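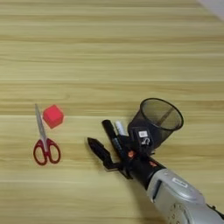

Section 4: Cutting your own foam blocks

Okay, you've read the bit about choosing foam, so now we get to the fun part. I cut nearly all my blocks at the kitchen table with ordinary household scissors, and you can too. The Perngate starter set comes with one sheet of soft foam and a paper grid, and if you bought the sheet by itself the grid is on the last page of this guide (print it at full size, no scaling!).

What you need on the table

Scissors with loops big enough for your whole hand to be comfortable. Foam sheet. Ruler. A soft pencil or washable marker. That's it. Put the cereal bowls somewhere else first, I've learned that one the hard way.

Marking and cutting

1. Wipe the table down and let it dry. Crumbs stick to foam like you wouldn't believe.

2. Lay the sheet flat with the smoother side up and leave it alone for ten minutes. Mine always arrives curled from the mailing tube.

3. Tape the paper grid over the sheet at two corners only. If you tape all four it buckles in the middle.

4. Mark your lines through the grid with the marker, pressing lightly, then peel the grid off and save it. I'm still using my first one.

5. Cut a long strip off the sheet, using the deep part of the blades, close to the pivot. Long slow snips, please! Little choppy ones leave a stair-step edge.

6. Turn the strip on its side and cut it into cubes. Turn the foam, keep your scissor hand where it is.

7. Set each cube down and give it a gentle poke on top. If it rocks, shave a sliver off the high side.

Note: Thick foam squashes before it cuts, so the first face may come out slightly slanted. Flip the piece over and trim from the other side. My friend Vasilis Nikolovski makes his a hair oversize and trims every one twice, and I have to admit his stacks are straighter than mine.

Note: Corners come out sharp at first and soften up with handling. I like them a little rounded.

CAUTION: Close the blades every time you put the scissors down, even if you're only reaching for the ruler. Lay them flat, well in from the edge of the table.

CAUTION: Small cubes are a choking hazard. Keep them and the offcuts away from babies, toddlers and any dog who eats first and thinks later.

If your scissors start to drag

Open them up and look along the inside of the blades. You'll probably find foam dust or tape gum in there. A cloth with a drop of dish soap takes it off, then dry them really well. If they still drag, they need sharpening (see Section 7).

Leftover strips go in a bag for Section 5, where we'll use them as spacers.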